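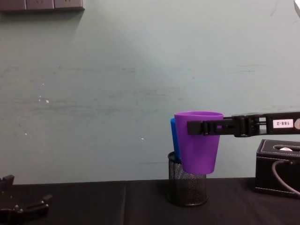 Purple tumbler and blue cup, with the black mesh pen holder.

Jidik Everyday Tumbler

Plastic cup, tapered, matte finish
Sold singly or in packs of 10
Colors: purple, blue

The Everyday Tumbler is a cup. We have been asked by our own sales people to say more than that, so we will try. It's wide at the top, where the drink goes in, and narrower at the bottom, where it sits on your desk waiting to be knocked over. The base is rounded off at the edge. The finish is matte, so it doesn't show every fingerprint, and so it looks less like something left over from a birthday party.

We started making it for school supply rooms and office kitchens, places where a glass lasts until Tuesday. It has since wandered off into bathrooms, craft rooms, camper vans and at least one dentist's waiting area, and we get letters about all of them.

What people do with it

Drink from it, mostly. Water, juice, milk, the last of the office coffee once it has cooled down. We don't recommend it for anything straight off the boil. Use a mug. You own plenty of mugs.

After that comes storage. The tumbler holds a fistful of pencils, a few paintbrushes, loose change, or the small screws you took out of something and fully intend to put back. It also drops into a good many round desk holders, including our own Rinmont mesh pen holder, which turns out a decent parking spot for a cup between uses. A cup that is standing inside something heavier than itself is much harder to tip with an elbow. If you have a favorite holder already, measure across the inside before you order. Ours fits ours. We can't speak for the one you got from your bank.

The Rinmont pen holder

Black, cylindrical, made of fine perforated metal mesh, with a rolled rim at the top and a darker band at the bottom. The rolled rim is the part we're fond of. Cheaper mesh holders finish in a raw edge that finds your knuckle every time you reach for a pen, and we have the bandages to show for our early samples. The mesh lets you see how much dust has built up inside, a feature we would have left out if we'd known how.

It does not have compartments. We tried compartments. Everyone put everything in the front one.

Choosing a color

Purple is the favorite in offices, and blue is the favorite with people who say they don't mind which. In a shared kitchen, order both and agree on whose is whose early in the week. The mixed pack comes half and half. We don't make a clear one, so please stop asking Molefe Supply, who only run the warehouse – they pass the notes on to us and we put them in a drawer.

Cleaning

Top rack of the dishwasher, or warm water and a soft sponge. Skip the steel wool, as it leaves shiny patches on the matte finish and they don't come out. Tomato soup will leave a tint on the inside if you let it sit over a weekend. The pen holder wants a dry brush now and then. Don't put it in the dishwasher. Someone always does.

Ordering

Single tumblers and packs of 10 ship from stock. A full carton is 100 cups. Cartons ship on their own, so a pen holder ordered at the same time will turn up in its own box, often on a different day, looking slightly lost.

Orders in by noon leave the Purnley depot the same day. Returns are open for 32 days on anything unused. A cup with pencil shavings in it has been used.

Guarantee: 2 years on the tumbler against cracking in normal use. Normal use includes being dropped on a kitchen floor and does not include being parked on by a van.

Goes with: Rinmont pen holder (black mesh), Rinmont letter tray (black mesh), Jidik lids, when we have them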